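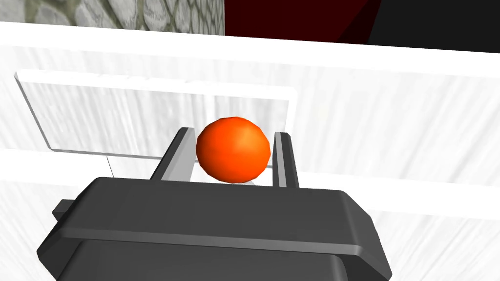
An orange ball between the two fingers of a robot gripper, inside a computer simulation.

How does a robot learn to hold a ball?

You learned to pick up a ball when you were very small, and you surely do not remember it. A robot has to learn it too. In our laboratory in Arkstead, the robot does its first lessons in a simulation. A simulation is a world made by a computer, a little like a video game. The ball in it has no real weight, but the computer calculates how a real ball would move.

Why do we not start with a real robot? A real robot is slow, and it can break its fingers if it pushes too hard on the table. In the simulation it may make mistakes all day long. We press one button and the ball is back in its place.

Our method is called "learning by trying". The robot makes a try, and afterwards the computer gives it points. It gets a few points when the fingers come near to the ball, and many more when it lifts the ball and does not lose it. If the ball rolls away, there are no points. The robot wants a high score, so it slowly changes its way of moving.

Areti Balaskas, who leads our group, let the robot make 1,034 tries. The first ones were very bad! The gripper closed too early, or it pushed the ball away before closing. The first good lift came at try number 123.

Then Henryk Krajewska had an idea. He told the computer to put the ball in a new place before every try. At first the scores went down — the robot had only learned one place by heart, as you can learn a poem without understanding it. After more practice it could find the ball in places where it had never been before.

In April we gave the same lesson to a real gripper. It dropped the ball two times and then it held it. Real balls are a bit soft and real fingers can slip, so there is still work to do.

Try it at home: put a ball on the carpet and pick it up with only two straight fingers. Now close your eyes, ask a friend to move the ball a little, and try again. What did you have to change?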